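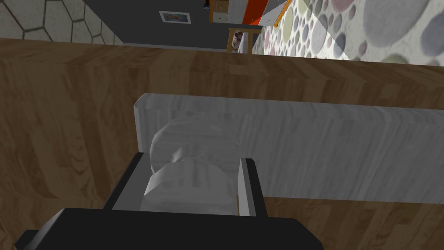

Notebook, October 14, 2026. Sourdough starter, cold storage trial

Picked up where the May pages leave off. The Dikport jar spent the whole summer at the back of the fridge under a layer of gray liquid and a label reading "feed weekly." Poured off the liquid, kept 20 g from the middle, and fed it equal weights of flour and water. It smelled like nail polish remover, same as my last three starters at this stage, so I'm calling that normal.

The Vukthorpe jar got the same treatment. It has a better pedigree and a worse attitude. No bubbles at the first check, a few sulky ones at the second. I had written "vigorous!!" next to it in May, in pen.

Flour is the McPhee whole rye for the first 3 feedings, then white. Colleagues who want to start on white are welcome to, in their own jars. Water from the tap, left out overnight in the pitcher.

Note on the jars: rubber band at the starting level, on the OUTSIDE. We have been over this. 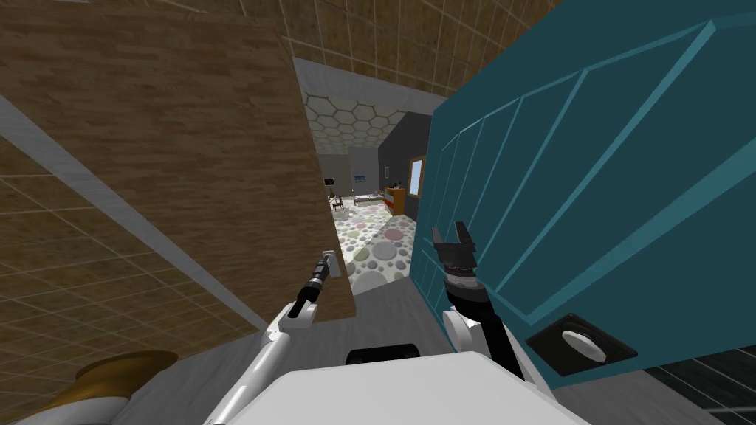 Why feed with rye first when the bread is going to be white?
Rye brings more wild yeast and more for it to eat, so a neglected starter gets moving sooner. Switch over once it doubles between feedings.

Test loaf, Dikport only: 500 g flour, the usual salt, starter taken a bit past its peak because I was on the phone. Dough was slack at shaping and spread like a rumor. Baked it anyway. Crumb tight at the bottom, one large cave under the crust, flavor very good. Ate the evidence with butter.

Neneo thermometer reads 42 in the oven with the light on, Celsius. Too warm for proofing, and it explains the soup I made last time and logged as dough. Door ajar from now on, or use the shelf over the radiator like a reasonable person.

To do:
Feed both jars before leaving.
Dry a thin smear of Dikport on parchment as backup.
Second thermometer, to check the first.
Vukthorpe gets until the end of the rye bag. Then pancakes.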